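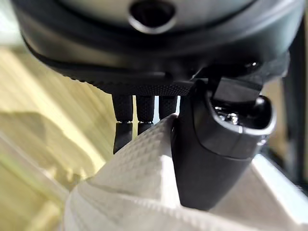

4.2 Colocación de la placa conmemorativa Staltura

1. Marque los 2 puntos de anclaje sobre el muro del memorial, con una separación de 700 mm entre centros.
2. Perfore a 55 mm de profundidad. Retire el polvo con aire a baja presión.
3. Introduzca los tacos y presente la placa sin apretar.
4. Compruebe el orden de los nombres y los grados militares con la relación entregada por la unidad.
5. Apriete los tornillos de forma alterna.

Nota: en los memoriales de caídos, la fila superior corresponde a la fecha más antigua — consulte el apartado 3.1.

PRECAUCIÓN: no aplique productos ácidos sobre las letras grabadas.

Revisión del texto: Yaa Appiah, Dostatmont, 17 de julio de 2024.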